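Print this page | E-mail this page

Updated September, by the Satach customer guides desk

Section 6: Setting Up the Rota Label Printer

By now your Rota is out of its carton and you have checked the contents against the packing slip (if anything is missing, please go back to Section 2 before you go any further, as the power supply in particular can't be swapped for one from a drawer). This section takes you through finding a good spot for the printer, loading your first roll of labels, joining it up to the Trirkia shipping software, and getting a nice straight label out of the front. Set aside 15 minutes if you have done this sort of thing before, and a quiet stretch of the afternoon if you haven't. There is no prize for rushing!

Before you start you will need:

- the Rota printer, with its power supply and USB cable
- one roll of blank labels
- the computer you use for your orders, with Trirkia already installed
- a soft, dry cloth

Choosing a place for the printer 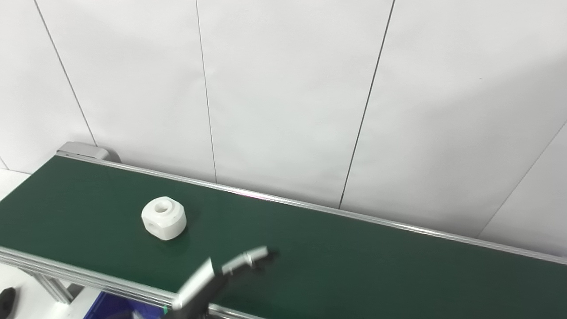
Paper dust, sunshine and wobble are the enemies of a good label, so it's worth spending a little time on this part even if you think you already know where the printer is going. Pick a firm, level surface out of direct sun, with enough room to swing the lid all the way back. If your packing room has a conveyor, along the lines of the green belt with aluminum side rails shown here, give the printer a table of its own next to it and don't be tempted to balance it on the rails, handy as they look. The printer should sit where the person sticking on the labels can reach it without leaning, and the cable should have some slack in it when the lid is open.

1. Set the Rota down with the label slot facing you. Leave 6 inches clear behind it for the cable and for air.

2. Press gently on each corner of the top. If it rocks, move it or level the table. A rocking printer will give you slanted labels, and you will spend a morning blaming the software.

3. Plug the power supply into the back of the printer first, and then into the wall outlet. Leave the printer switched off for now.

CAUTION: Keep the power cable up off the floor wherever people walk or carts roll. Never run it across or underneath moving equipment.

Loading the labels

4. Press both lid catches at the same time and lift the lid until it stays up by itself.

5. Slide the two roll guides apart and drop the roll in so that the labels come off the top, printable side up. This is the step most people get backward, so take a second look.

6. Bring the guides in until they just touch the roll. They should be snug, but you ought to be able to turn the roll with one finger.

7. Feed the loose end under the clear bar and out through the slot, close the lid until both catches click, and switch on the power. The Rota will push out a label or two while it measures the gap between them. Let it finish, and please don't pull.

NOTE: If the light on the front turns amber and stays that way, open the lid, check that the paper is lying flat under the clear bar, and close it again. Wipe the bar with your dry cloth if you see any fluff on it. Do not use cleaning fluid on the bar or anywhere inside the lid.

Connecting to Trirkia

8. Plug the USB cable into the printer, then into the computer, and open Trirkia.

9. Go to Settings, then Printers, and choose Add. Your Rota should show up in the list within a few moments. Click on it and give it a name that will still make sense to you next year ("Back table" is better than "Printer").

10. Choose your label size. The size is printed on the inside of the cardboard core, so you may have to peek.

11. Click Print Test Label. Look at the border on all four sides. If it is even, you are finished here. If it leans to one side, go back to step 6 and bring the guides in a touch more.

Matching labels to what you ship

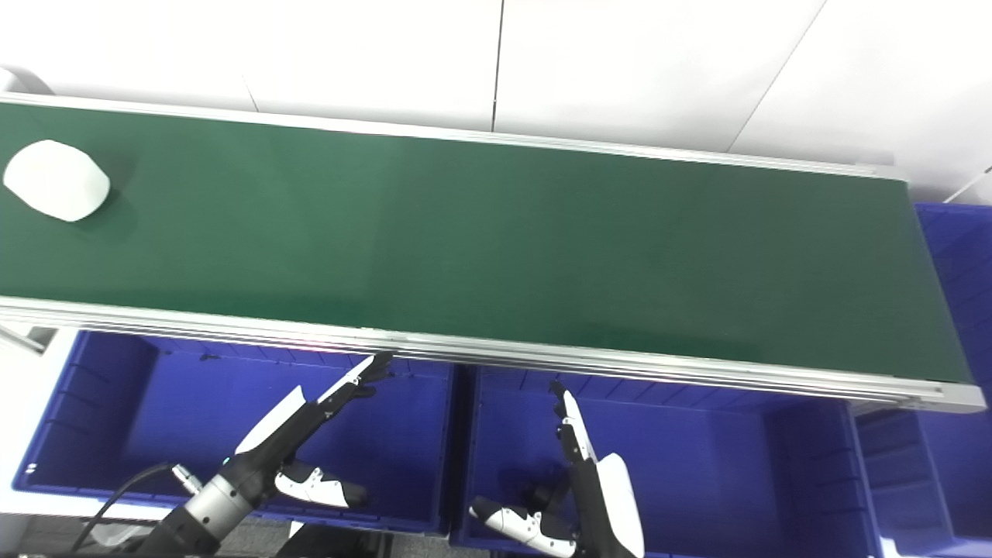
(Photo courtesy of Satach customer guides)

Now that the printer is behaving itself, have a think about the things you will be sticking labels on. A flat carton will take just about any label you like. Soft or rounded goods are fussier, and a large label on a curved surface tends to lift at the corners, so for those we suggest the small size with the stronger adhesive. In Trirkia you can save a label size for each product, under Products, then Shipping, and the software will remind you to change the roll when an order calls for a different one.

Smooth each label down from the middle toward the edges with the flat of your hand. Try to keep the barcode away from seams and folds, where a scanner has trouble reading it. Labels stored somewhere cold should be brought into the room the night before you use them.

If your test label came out blank, faint or upside down, turn to Section 7, Fixing Print Problems.

Print this page | E-mail this page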